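Whitcombe Language Help
Ask a question, get an answer from other members

Search the answers
Search for: All topics Go

Print this page | E-mail this page

Translation memory: should I trust 100% matches from somebody else's files?

Posted in March by Gintarė Pärn

Hi everybody! I translate manuals from English into Estonian and Lithuanian, mostly medical equipment, and I've just taken over a client from an agency called Niritgate. They sent me their old translation memory (yay) and told me they won't pay for 100% matches (less yay). I loaded it into Womura, ran the new manual through it, and 800 segments came back as perfect matches.

Except they're kind of a mess? "Jaw" is translated three different ways, "driver" comes out as a software driver in a manual that has no software in it, and some sentences are in the formal "you" and some aren't. If I leave them alone my own sentences won't fit with theirs. If I fix them I'm working for free. What do you all do? I have 6 working days left and my stomach hurts.

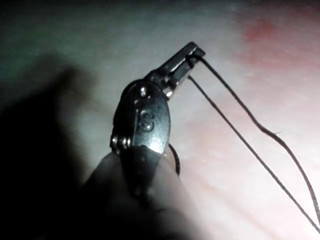
Answer 1

Leave them. You're not paid for them so don't touch them. Lock the segments and move on with your life.

Answer 2 (marked helpful by the asker)

Oh boy, I've been right where you are. A 100% match only tells you the English sentence is the same as an English sentence somebody translated before. It doesn't say the translation was any good, or that it was meant for the same kind of text! Your "driver" probably came out of a printer manual years ago and has been riding along in that memory ever since.

I wouldn't lock everything and I wouldn't quietly fix everything either (I did that once, for a whole winter, and the agency simply figured it was free forever). My way goes like this. Before you translate anything, sort the matches by source text and look only at the short ones, the part names and button labels and headings. That's where the real trouble hides. Make yourself a little term list as you go, one word per part, and send it to the project manager with a handful of the ugliest examples pasted in.

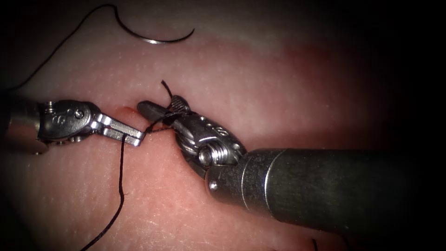
Needle driver or grasper work on a suture practice pad

Then ask for one of two things, in writing: an hourly rate for cleaning up the memory, or a note saying the matched segments go out as they are and you're not responsible for them. Most managers pick the hourly rate once they see the examples, because they're the ones who'll get the angry call from the client. Mine took 3 days to answer, so send it today if you can.

Two more things. Give the old memory a penalty in your settings. I use 2 percent, so nothing from it ever shows up as a perfect match and you have to at least look at it. And save your own work into a separate memory. Don't mix it with theirs or you'll never get it untangled, ask me how I know.

On the formal "you", check if the client has a style guide. My old contact at Sosolness swore up and down there wasn't one and then found it in a shared folder the week after I delivered. Grr. 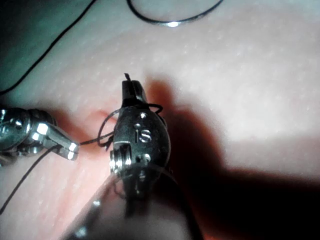
Answer 3

Agree with most of the above but I'd go higher on the penalty, 2 percent still lets people click through half asleep. Also does Womura do context matches? In mine, they get a different color if the sentence before and after are the same too, and those I do mostly trust. The plain 100s I read every time, paid or not, it's my name on the file. I don't work with Estonian so can't help with the jaw thing, but there used to be a glossary thread on here somewhere, try the search box.

Print this page | E-mail this page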